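4.2 Reading two-language picture books at home

The second part of the study looked at what families did with the books once they left the school library. Each household was lent a set of picture books in which a story told mainly in English carries words and short phrases from a second language. In the sets used here that language was Spanish or Portuguese. The full list held 16 titles, and each family chose four of them.

Of the 208 families who took a set home, 195 returned a reading log. The logs were simple. A parent wrote down the title, who read aloud, where the reading took place, and any word the child asked about. We did not ask parents to judge the books, although many did so in the margins.

Most readings were at bedtime and most took place in the child's bedroom or the parents' (Figure 3). The kitchen was the next most common place. The average reading lasted nearly 16 minutes, longer than the stories themselves would take if read straight through. The logs suggest that the extra time went to talk about single words. Children asked most often about names for food and for relatives, and less often about verbs, even where the verb mattered more to the plot.

Robichaud school and Misik school differed in one respect. At Robichaud the books went home with a glossary sheet. At Misik they did not, and parents had only the glossary printed in the back of some titles. Parents at Misik wrote down more questions per reading. They also wrote down more guesses, several of them wrong. One father, reading a story about a goat on a bus, told his daughter that the word for "ticket" meant "window," and corrected it in the log two nights later. We counted these entries as talk about words whether or not the guess was right.

Grandparents read aloud more often than we had planned for. The log had a line for "parent" and a line for "other," and the second line was used for aunts, older cousins and, most of all, grandmothers. In homes where the grandparent spoke the second language and the parent did not, the usual roles changed. The child read the English and the grandparent supplied the rest. Brito's coding guide had no category for this kind of shared reading, so a new one was added before the November logs were coded.

Two limits should be noted. Families who returned logs may read more than those who did not. The sets were also uneven, as the Kamo library was short of copies of two titles and filled the gap with a counting book – a book with little story and few words to ask about. Readings of the counting book are left out of the averages given in this section.

The coding was done by Benedito Brito and one assistant and was finished in August 2019. Disagreements were settled by rereading the log entry together. Results for the classroom readings at Romimeck follow in Section 4.3.

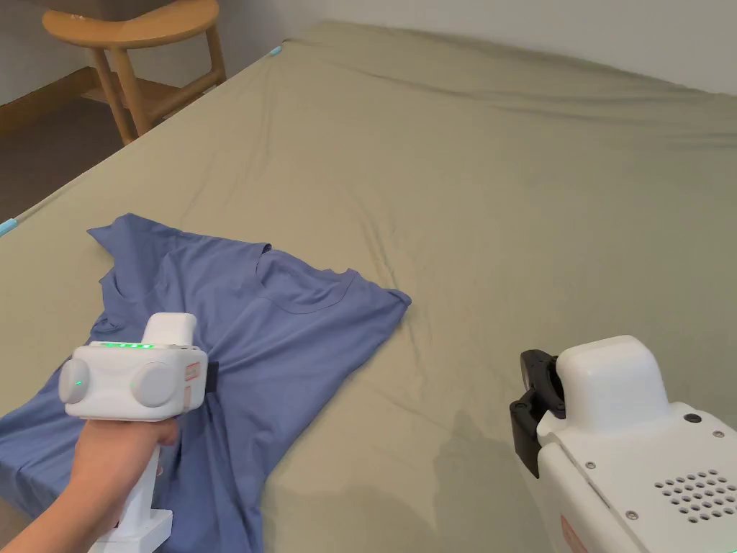
FIGURES

Figure 3. Bed with a green fitted sheet and a light wooden stool beside it.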